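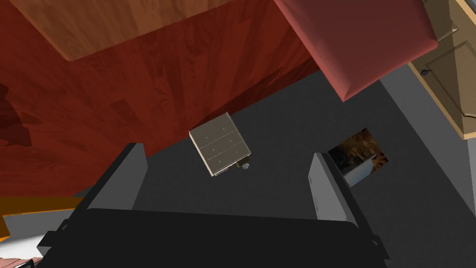
The ferry to Stascombe left at quarter past six, and Rainer Tiedemann was on it with a flask, a folding stool and the best accordion in Prestholm.

It wasn't his. It belonged to Mrs Cho at the bakery, who had lent it on the promise that he would play the whole of the Harbour Waltz, with all 16 verses, and not skip the sad ones. He had practised in the boiler room for 36 nights. He loved the thing! He loved its wheeze and its sticky B flat, and the way the bellows smelled of cinnamon when you pulled them right out.

"You're playing tonight?" said the girl who took the tickets.

"I am! In the square, by the fountain. Have you heard the waltz?"

"My gran sings it. Only the first three verses, though."

"Oh, but the ninth!" said Rainer. "The ninth is where the fishermen come home – and the dog's been waiting, you see, on the wall, all winter –" and he had to stop, as his voice had gone wobbly.

She looked at the case. She looked at the queue for tea, which had over a dozen people in it and was hardly moving.

"Vultard's the captain," she said. "He doesn't mind music as long as it isn't jigs."

So Rainer set up his stool between the life jackets and the crisps, and the boat rolled, and he began. He fluffed the opening. He started again. By the fourth verse a man in waders was humming, and by the seventh the tea queue had given up being a queue and turned round.

At the ninth, the engine note dropped. Up in the wheelhouse the captain had slowed them right down, with the lights of Stascombe already showing, so there'd be time for the rest.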